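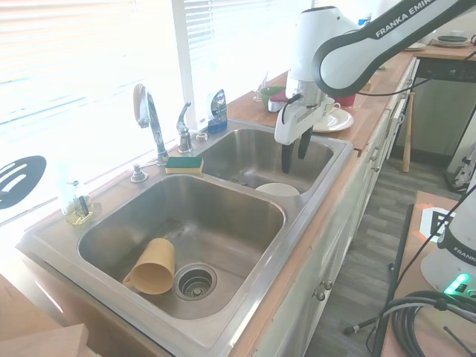
Saturday sink, blinds still shut, coffee first.

Good morning, friends! I promised a few of you I'd tell the whole story of Grandma's letters once I got through the last box, and last night I finally did, so settle in, this may take me a while (1/8)

For anyone new, my grandmother was a Mészáros before she married, and she wrote to her sister nearly every week for most of her life. The sister kept all of it. Shoeboxes, a hatbox, one very sad grocery bag (2/8)

My cousin shipped everything to me last October and I figured I'd be finished by Christmas. Ha! There were 1,954 letters. I know because I numbered each one in pencil on the back, very lightly, before I let myself read a word (3/8)

I thought they'd be full of big family news and there is some of that, sure, but mostly it's the price of plums and who had a cough and whether the new curtains were a mistake. She worried over those curtains for three whole years!! (4/8)

My favorite so far is the one where she's furious at a neighbor over a borrowed cake pan and then, same page, different ink, she's been over there for supper and had a lovely time (5/8)

Sena Atinga, if you're reading, thank you again for the tip about taking out the rusty paper clips and storing everything flat. You saved me from myself (6/8)

Next job is typing them up. I've done the first stack and my wrists already have opinions, so I'm going to try one letter with breakfast and one before bed and see how far that gets me (7/8)

If any of you have done this with family papers, tell me how you handled the dates. Half of hers just say "Tuesday, raining" (8/8)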